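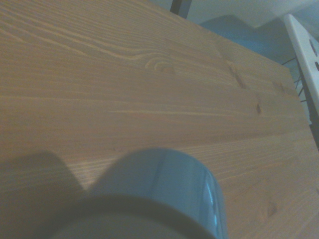 Posted by Sachiko Kuroda in Skindov Workshop Help, November

Wrist camera way too close to the gripper housing?

I've been putting together an arm setup at home on a pine table, and I've got one small camera up at the wrist and a second one watching the whole table. The side view I'm happy with. The wrist view is driving me nuts! A big curved chunk of the gripper housing sits along the bottom, blurry and with a shiny streak on it, and past that it's mostly knots and wood grain. The arm throws a big soft shadow on the table too.

I'm trying to get it to pick up a mug by putting the fingers down into the opening (going for the handle was a disaster, don't ask).
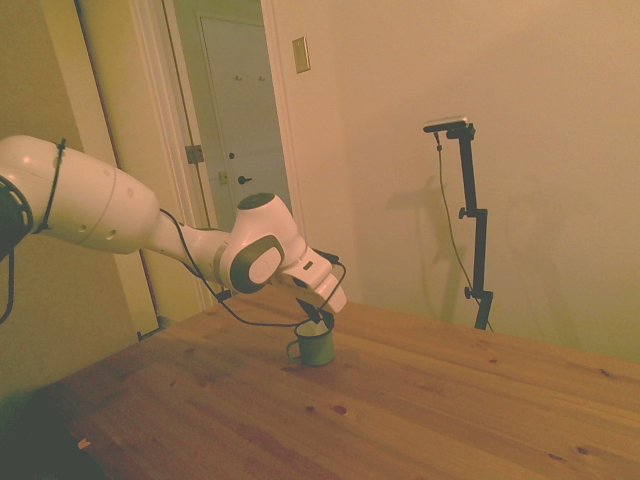 My script stops the gripper at a height of 100 mm to take a look before it goes down, and I tried 400 and then 600 for the exposure setting, which only made the shiny streak worse. Do I need a longer bracket, or can I just crop the bottom off and live with it? I'd rather not reprint the bracket, it took me 8 hours.

Drurkis
Don't crop yet. You want the fingertips in view at the moment they go into the mug, and if you chop off the bottom you may lose exactly that. I'd tilt the camera down a little first, even a folded bit of card under the back edge will tell you if it helps. For the shine, a strip of matte tape on the housing, done. And lock the exposure, because if it's on auto it'll hunt every time that shadow moves over the table. I'd also tie that cable loop up closer to the forearm while you're at it. Mine snagged on a cup once and took the cup with it.

saarela_bench
longer bracket. had the same thing, moved it out and never looked back

Drustitden
Is the lens fixed focus? Some of the little ones unscrew a bit and you can refocus them by hand. Worth a try before you print anything.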